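Prernby opens a cup library for meetings, markets and family parties

DRISTHORPE, June – Prernby, a small household goods shop in Dristhorpe, is opening a cup library on the ground floor of its Nevis Street store. Residents and local groups will be able to borrow cups, tumblers and table covers for their events, and bring them back afterwards, in the same way as they borrow books.

The collection starts with 300 cups in many colours and sizes. Most were given by families in the neighbourhood during the winter, and the others come from the shop's own stock. A person can borrow up to 18 cups on one card. Clubs and schools can ask for a larger number if they write to the shop two weeks before.

The idea came from Vesela Hodžić, who has managed the shop for 11 years. In that time she has sold a great many paper cups for birthdays and football evenings, and she was often asked if there was something stronger to rent.

"People came in and said, I need cups only for one afternoon, and I do not want to buy them," said Ms Hodžić. "For a long time my answer was the paper ones, and I was not happy with this answer. Now I can give them a real cup, in a colour they like, and I see it again next week."

Borrowing is free for the first 2 days. After this there is a small daily charge, which pays for washing and for replacing the cups that are lost. Members are asked to rinse the cups before they return them – the full wash is done by the shop in its own machine. A lost or badly damaged cup should be reported at the counter, and the member can choose to pay for it or to bring a similar one from home.

The table covers are lent in the same way. They are round or square, for small tables, and were sewn by Mieczysław Chmielewska, a retired upholsterer who lives above the Bañuelos bakery. He will also repair covers for members on the first morning of each month, from 9 am until noon. A small stain is not a reason to refuse a cover, but members should point it out so it can be treated before the next loan.

"A quilted cloth is good under cups," said Mr Chmielewska. "It is soft, it makes less noise, and the table does not get marks."

The library will be open in the same hours as the shop. To become a member, residents need to show proof of address and sign a short form. Children can have a card if a parent signs for them. Groups that want to see the colours before they decide are welcome to ask at the counter.

Tumblers are kept apart from the lighter cups and are lent one by one. They are the favourite of Ms Hodžić, who likes to try each of them on a table before it goes to the shelf. The blue one with the thin teal rim, dark in its lower part and shiny silver inside, looks well on a pale quilted cover with grey diagonal stripes and black line drawings. Plain cream-white paper cups will still be sold at the shop for those who prefer them, and members are free to use both on the same table.

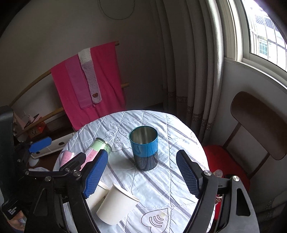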